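Glaze notebook, Ilumberg workshop
Tuesday, kiln opened 7 a.m.

Batch 804 is out and the green is finally there!! I've been chasing this one since November and had half decided our copper carbonate was dead. Seven of the 10 tiles came out glossy, with that soft sea color pooling in the stamped lines, and the Mandach clay did far better than I expected (no crazing that I can find, even with a hand lens and the desk lamp held low).

Recipe as mixed, 200 g dry:
Grustari base, unchanged from last time
copper carbonate up a little, see inside cover
tin oxide, same jar as before
bentonite, just a pinch

Sieved twice. It was thick as yogurt, so I thinned it until it ran off a finger like cream. Tiles 1 to 4 dipped once, 5 to 8 dipped twice, last two brushed. The brushed ones are streaky and I don't love them. Double dip wins by a mile, look at tile 6 if you only look at one.

Tile 3 pinholed badly along the top. I think I glazed it while it was still dusty from sanding. Wipe with a damp sponge and let dry overnight!

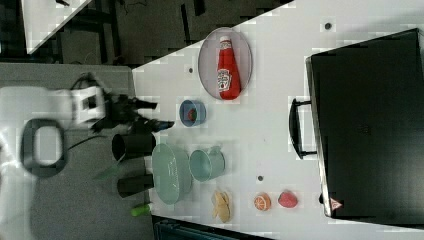
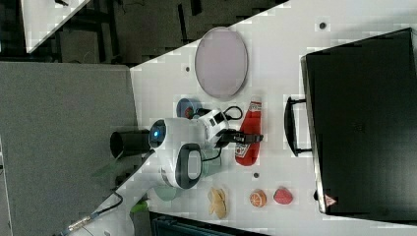
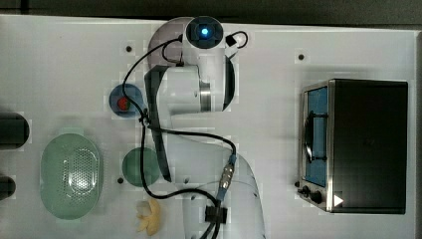 The white table, Tuesday

Cooling: left the lid shut all night this time and it looks as if the slow drop helped the surface. Last firing I cracked the lid early and got that dull, sugary skin on everything. Would like to run the same batch both ways before I swear to it.

The Hứa stoneware is still bone dry on the back rack, six small bowls and a lidded jar. Bisque those next, bottom shelf, and please don't stack anything inside the jar. I want to try the same green over the iron slip, which could go muddy or could be gorgeous.

To do
wash the fine sieve, there's still cobalt in the rim
new kiln wash on the middle shelf
label the leftover bucket 804 before it gets mistaken for the clear
order more tin oxide
tile 6 goes on the wall board, next to the old celadon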